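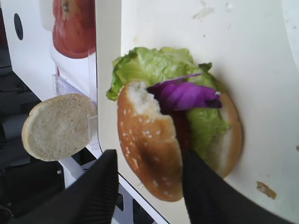

Ticket: Gaps between tracks on live album
Product: Takelik music player, desktop
Status: Closed, fixed in update
Priority: Normal

Customer report
Playing the Mundholm live album, there is a short silence between songs. The crowd noise drops out and comes back. It happens on every track change except the one going into track 8. Gapless playback is on in settings. The files were ripped from the 2-disc set and play fine on a phone.

Thursday, 9:40 am
Asked for the app version and output device. Customer is on version 4, with a Kurup USB sound box.

Thursday, 11:15 am
Asked customer to turn off crossfade and restart. No change. Switched output to the built-in speakers and the gaps went away, so the files are okay.

Thursday, 2:30 pm
Reproduced here with the same sound box. The player closes the device at the end of each song and opens it again. Gap measures almost 200 ms. Workaround sent: turn off "Release device when idle" under Audio, Advanced.

Friday
Customer confirms the workaround. Passed to development.

May update
Fix included. Customer played both discs through with the setting back on and heard no gaps. Closing.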